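A Second Life for Worn Clothes in Bevbridge

Valentyna Semeniuk started mending clothes for money because her hours at the bakery had been cut. She charged neighbors a few dollars for a hem and did the work at her kitchen table after dinner. 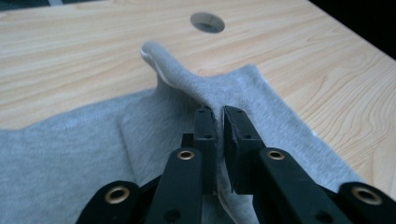
That was eight years ago. Today she runs Vanora, a repair shop on the main street in Bevbridge, with two employees and a waiting list that gets long every February.

"People take their winter things out of rotation and finally look at them," Semeniuk said. "They see the elbows are gone. Or they bring me a coat they've been closing with a safety pin since before Christmas."

Most of the work is simple. Zippers come first, then hems, then moth holes in sweaters. A basic patch costs $8. Replacing a coat zipper costs $40, and she admits some customers walk out when they hear it.

"I understand. They can buy a jacket for that," she said. "I tell them the price before I touch anything, and if they want to think about it, they take it home."

She turns down leather and anything with a waterproof lining. She used to accept wedding dresses and stopped after a season of late-night phone calls.

Semeniuk learned to sew from her aunt, who worked in a uniform factory and had firm ideas about thread. "She would pull on my seams until they broke, then hand them back," Semeniuk said. "I was maybe ten. I hated it."

Knits took her longer to learn. Jersey stretches while it is being sewn, and a patch that looks flat on the table can pucker once the shirt is on a person. She uses a ballpoint needle and a narrow zigzag stitch, and she asks customers to wash a garment before they drop it off so that any shrinking is already done.

Nazar Ostapchuk joined the shop five years ago after working in a dry cleaner's in Hendorbridge. He handles the zippers and most of the customers.

"I like the counter," Ostapchuk said. "Valentyna would be happy if the clothes came in through the mail slot."

She did not argue with that.

The lease comes up for renewal this fall, and the rent will go up. Semeniuk has looked at a smaller space behind the hardware store, with less window and more parking. She would also like to teach an evening class in basic mending, if she can find enough machines. So far she has two spares, and one of them needs a new belt.

Vanora takes drop-offs until 5 p.m. Repairs are usually ready in a week, longer in winter.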